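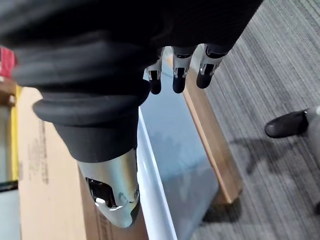
Good afternoon. I teach design and technology to years seven to nine, and I've been asked to talk for 20 minutes on giving feedback while pupils are still making things. I'll start with what I used to do, which was collect everything in at the end, take it home and write a comment on each piece. By the time they read it they were on to the next topic. When I hold up somebody else's half-made piece in a lesson, I ask what they would change. They all have something to say, and they say it quickly. Ask them the same thing about their own work a week after it's finished and you get a shrug. The rest of this talk is about moving that question earlier.

Slide 2. The numbers.

I kept a tally for one half term, starting in September. I wrote 499 comments. I then went back through the books and looked for any sign that a comment had been used: a redrawn sketch, a changed measurement, a reply. I found 83. I had been generous with what counted, too. One of them was a pupil who had underlined my comment.

Pause. Let people think about their own pile of marking.

Slide 3. The stop.

The change is small. Partway through a making lesson, everyone stops for 8 minutes. Tools down, stools turned to face a partner. The partner asks two questions, which are on the board:

What is it meant to do?
What's stopping it doing that at the moment?

The maker writes down one thing to change, in pencil, on the planning sheet. Then they go back to work and change it. I don't mark the sheet. I walk round and read them over shoulders.

Say here that Ettore Leone in our science department does the same with practical write-ups and uses a shorter stop. His classes sit in fours, so he has one person speak and three ask. It works with fours, though it's louder.

Slide 4. What went wrong.

First go, they were too kind. Every sheet said "make it neater". I banned the word neat for a fortnight. They moved on to "make it better", so I banned that as well.

Second, the timing. If you stop them too early there's nothing to talk about, and if you stop them too late the glue has gone off. I look for the point where most have cut their parts but haven't joined them. With food it's after weighing out. With textiles it's when the pieces are pinned.

Third, Monday's group has a split lesson with lunch in the middle. I tried putting the stop just before lunch and they forgot all of it. Now it's the first thing after.

Slide 5. The planning sheet.

Hand out copies. It's one side of A4. Box for the sketch, box for sizes, and a strip along the bottom for the change. I started with the Billelar template and took most of it out. Settimio Fabbri, who was my mentor when I trained, told me to leave one box with no heading at all, and that has turned out to be the one they use most.

If anyone asks about doing this on tablets: we tried it in Puneck for a term. Typing slowed them down and the tablets got sawdust in them. Photos of finished work still go in there.

Slide 6. Marking now.

I still write comments, but only at the end of a unit, and I keep them to two lines. The grade goes on a separate sheet. Parents have asked about the lack of red pen, and I show them the planning sheets with the pencil changes on.

Skip this slide if short of time and go to questions.

Slide 7. Questions.

Likely ones: pupils who are absent for the stop (they do it with me at the start of the next lesson), pairs who don't get on (I choose the pairs), and whether it works with year ten (I haven't tried it, ask Ettore).

Spare sheets are on the table by the door. Please take the ones with the wider strip. The narrow ones are the old version.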